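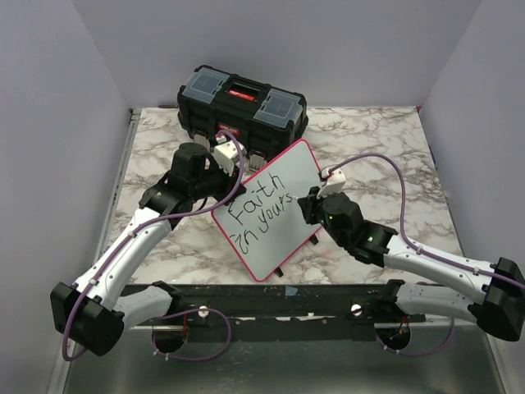

Ticket 62: Whiteboard task, two-arm bench cell
Queue: Household Chores Evaluation, Stundance
Status: Open, pending retest

Issue reported
The site requests a ruling on whether whiteboard handling may be listed as a supported chore. The board has a red-pink border and reads "Faith in yours" in black marker. The toolbox remains at the back of the tabletop.

Log
9:15 a.m. Ticket received from the Gasbridge site. Priority set to normal.
10:40 a.m. Run records reviewed. Of 62 attempts, 51 were accepted. The remainder were stopped by the operator when one arm released before the other.
1:30 p.m. Release timing compared between arms. The right arm lagged by 800 milliseconds in the rejected runs. Controller settings forwarded to Mavromatis for review.
3:05 p.m. Mavromatis advised restoring the default timing profile on both arms. Site notified.

Interim finding
The chore may be listed as "supervised only." Unattended use is not approved. Wiping the board and opening the toolbox latches are separate chores and are not covered by this ticket.

Action required from site
1. Restore the default profile and restart both controllers.
2. Check cable slack at each wrist through the full range of motion.
3. Repeat the task in 2 sessions and attach the run records to this ticket.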